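# How a Primary Election Works

*Stondmont Civic Learning Office, Young Readers Series*

Before the main election, each political party must choose one candidate for each office. Many parties do this by holding a primary election. Voters in a primary decide who will run for the party later on.

Suppose the town of Osta needs a new mayor, and 2 members of the same party want the job. Both give speeches and answer questions from residents. On primary day, over 800 people vote. The candidate with more votes moves on to the main election, which is held on a later date.

## Open and closed primaries

In a **closed primary**, only people who have signed up with a party may vote in that party's contest. In an **open primary**, any registered voter may take part, but each voter must pick one party's ballot.

## What is a delegate?

When a party chooses a candidate for president, primary results are used to award delegates. A delegate is a person who supports a candidate at a large party meeting called a convention. If a state has 10 delegates and shares them by vote, a candidate with 60 percent of the vote would receive six.
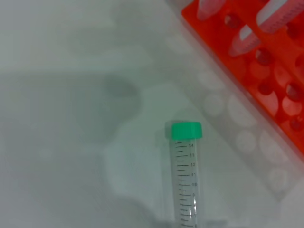 *Reading time: 2 minutes*

## Words to know

**Ballot:** the paper or screen used to vote.

**Candidate:** a person who is trying to be elected.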